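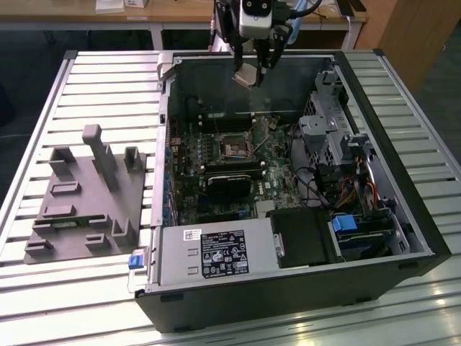
Page last changed: April, 4:40 PM

Finished the new Gwilym Rosser book over the weekend. It's called Mules for the Army: The Supply Depot at Clamero Landing, 1862-1864. Thread on it, for anyone who reads Civil War logistics and wants to know if it's worth the shelf space.

Publisher is Altent, in their Lundadik series, the ones with the gray spines. Hardcover, nine maps, footnotes at the bottom of the page. Thank you, Altent, for the footnotes.

The depot was a Union one, on the river, two long sheds and a corral to start with. By the second winter it was feeding and shoeing animals for most of the department. There was no battle there. One cavalry raid came close and turned around at Oei Creek.

If you want fighting, chapter 6 is what you get. It covers the raid in 27 pages and it's good, but you can tell Rosser would like to get back to the corn.

The number that carries the book is 1152. That is how many mules the quartermaster's return shows on hand the month before the spring move. The campaign plan had been written for far more. Rosser found the return folded into a letterbook that had been filed under the wrong depot.

He then tracks what that shortage did. Fewer teams, so less forage hauled forward, so the teams that did go were worn out sooner. I've read this argument made in general terms before. I haven't seen it followed wagon by wagon.

Chapter 3 is on the contractors. Dry going in places. There's a long fight over who paid for hay that got rained on while it sat on the landing, and I read every page of it. The hay dealer's letters get shorter and ruder as the year goes on.

One complaint. The spelling of the teamsters' names isn't consistent between the text and the index. I looked up two men and had to try it three ways before I found them. If you're using this for family research, check the payroll appendix instead. 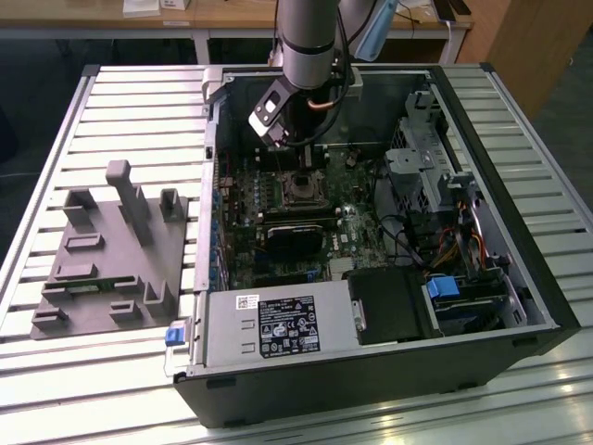 Chapter 8 is about the winter the depot had no chief quartermaster. The old one had been sent west and his replacement was sick in a hotel upriver. The clerks were there, the farriers were there, the forage master was there, and the boats kept unloading. Picture a computer lying open on its side, a board full of small parts and an empty processor socket near the center. That was Clamero Landing from December on. Requisitions came in, got copied neatly into the book, and stayed in the book. Rosser prints a page of them.

The new man finally arrived and signed the whole stack in an afternoon. Some of the requests were for regiments that had already left the district.

Maps: seven are very good. The two of the wagon road are printed across the gutter and the ford disappears into the binding. I ended up using a road atlas and a pencil.

Rosser is fair about the freedmen who worked the landing. They did most of the loading and they turn up in the official letters mainly when pay was late. He uses the time books to get at who they were and how long they stayed. I would have taken a full chapter on this. It gets half of one.

Somebody asked how it compares with Darius Pop's book on the river transports. Pop is the easier read and has the better pictures. He gives the landing a page and a half, and he takes the depot commander's own report at face value. Rosser doesn't. Where they disagree on when the second wharf was built, Rosser has the lumber receipts.

Read Pop first if you don't know the river. Read Rosser first if you already own a shelf of this stuff.

Reply to a couple of questions: no, there isn't a paperback yet. Yes, the order of battle is in there, appendix B. No, it doesn't go past the fall of 1864. The depot was sold off after that and he gives the auction two paragraphs.

I also got asked if there's anything left to see at the site. According to the book, some stone from the first wharf shows at low water, and the corral is a hayfield now. It's private land, so ask before you walk on it.

Correction to the post on the maps: it's the wagon road and the creek crossing that run into the gutter, one map each. The wagon road map that covers the whole county is fine.

Next up is a volume of farriers' letters that's been sitting on my desk since winter. I'll post on it when I'm through the introduction, which is long.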